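FOR IMMEDIATE RELEASE

Pfeiffer Opens Orders for Gratley Table, Adds Free Refinishing Guide for Owners

June 21, 2026

Pfeiffer, a maker of tables for homes and small workrooms, has opened orders for the Gratley, a plain four-legged table with a pale wood top. The first run is 600 tables. Orders can be placed through the Pfeiffer website and at the company's showroom on Werum Street.

The Gratley replaces the company's earlier work table, the Fikton, which went out of production in January. The new table keeps the same height and the same bolt-on legs. The top is larger, the corners have been eased, and the crossbar that used to catch people's knees has been moved back toward the wall side.

"Most of the letters we got over the years were about the crossbar," said Su-chen Pan, head of product at Pfeiffer. "People liked the old table and had bruises from it. We moved the bar first and worked out the rest of the frame from there."

The top is sold in a light finish only. Pfeiffer tried two darker stains during development and dropped both after they showed scratches too easily in the test tables kept at the showroom. Customers who want a darker table can order the top unfinished and stain it at home. Unfinished tops ship on the same schedule as finished ones and cost less.

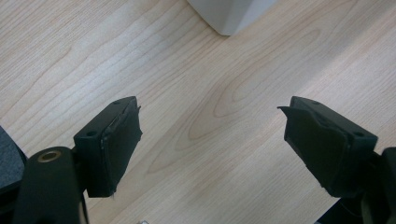 Grain varies from one top to the next. Some tops have long, close lines running most of the way across, and others have wide looping figures of the kind woodworkers call cathedral grain. Many have both. Pfeiffer does not sort tops by pattern and cannot take requests for a particular one by phone or email. Buyers who care about the grain are welcome to choose a top in person at the showroom, where a number of them are kept in racks. A chosen top is tagged with the buyer's name and shipped with the legs from the warehouse.

"We had a long argument about sorting them," Pan said. "In the end we didn't want to charge more for a loop."

Each table comes with a printed care guide, also free to download. It covers everyday cleaning, water rings, small dents, and how to sand and refinish the whole top. The guide was rewritten for this table, and owners of the Fikton can use it too. It recommends a damp cloth and mild soap for daily use, and asks owners to keep scouring pads and bleach off the surface. Felt pads for lamps, printers and other things that stay in one place are included in the hardware bag.

The legs attach with 2 bolts each. The wrench is in the box. Pfeiffer suggests that two people turn the table upright once the legs are on.

The first 100 orders will ship with a spare set of leg bolts and a small can of finish at no added charge. Delivery is included within 266 miles of the warehouse. Beyond that distance, shipping is figured at checkout.

Replacement legs and hardware for the Fikton will stay in stock. The old tops will not be made again, and the Gratley top does not fit the Fikton frame.

Showroom hours and directions are posted on the Pfeiffer website. Press questions and requests for a loan table should go to Su-chen Pan at the Pfeiffer office.

###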